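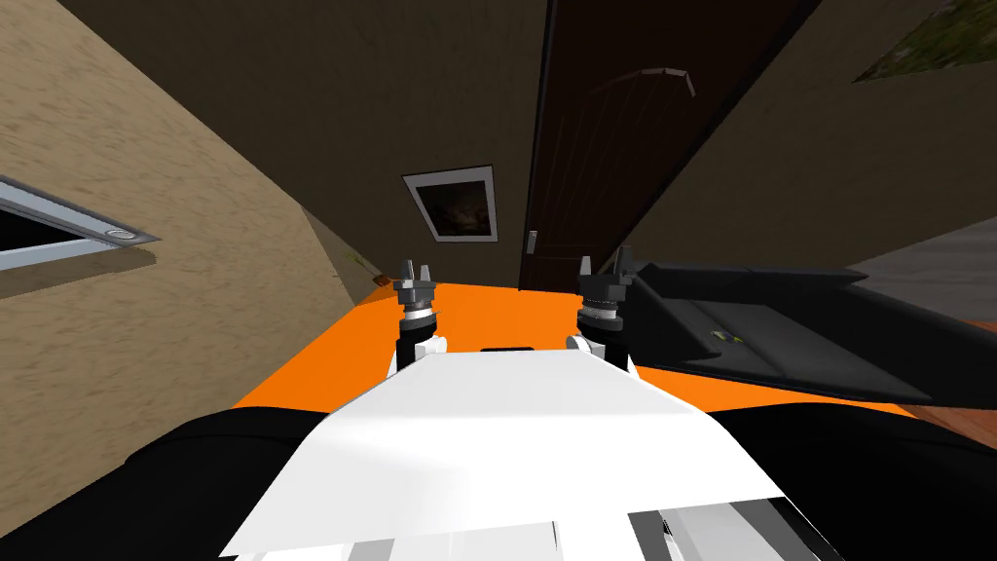

The Senach is a desk mat made of wool felt, 80 cm long and 4 mm thick, and it lies on your desk. We have tried to think of a more exciting way to put that. It comes in a single size with square corners and a stitched edge, and it goes under your keyboard, your elbows and whatever you were eating. Most people buy one to cover a surface they have gone off, though it gets on well with a bright one too. An orange tabletop, for instance, is a cheerful thing at nine in the morning and a bit much by four, and a mat in a quiet colour takes the edge off without anyone having to buy a new desk.

Colours

Rirkow - a dark grey, the one everybody orders.
Potgieter - a green that looks brown in the evening. We have had letters.
Oatmeal - shows tea. Lovely until then.

We did a red for a while. There are a few left in the clearance section and we would be grateful.

What it's like to use

Pens don't roll on it. Mugs make less of a thump. A mouse will run on it perfectly well if it's an optical one, a little slower than on a hard surface, and you stop noticing by the second day. Writing on a single sheet of paper is not good: the felt gives and the biro goes through. Put a magazine underneath.

It will smell faintly of sheep when you unroll it. This wears off in a week or so with a window open. It will also have opinions about being flat, having spent its life so far in a tube, so roll it the other way for an hour before you put it down.

Cleaning

Brush it, or use the hoover with the soft head. Blot spills with cold water and a cloth. Do not put it in the washing machine. A customer did and now owns a very thick coaster.

Some bobbling in the first month is normal, mostly where your wrists go. A jumper comb sorts it out.

Details

Item number: 452
Made for Fatora in wool felt with cotton stitching
Length 80 cm, thickness 4 mm
Price: £56, tube included
Not suitable for hot pans, soldering or cats with a grudge

Delivery and returns

Rirkow and Oatmeal are in stock. Potgieter sold out in March and is due back on 29th April - you can order now and we'll send it when it lands. Returns are fine if it's unused and back in its tube. Getting it back in the tube is easier with two people.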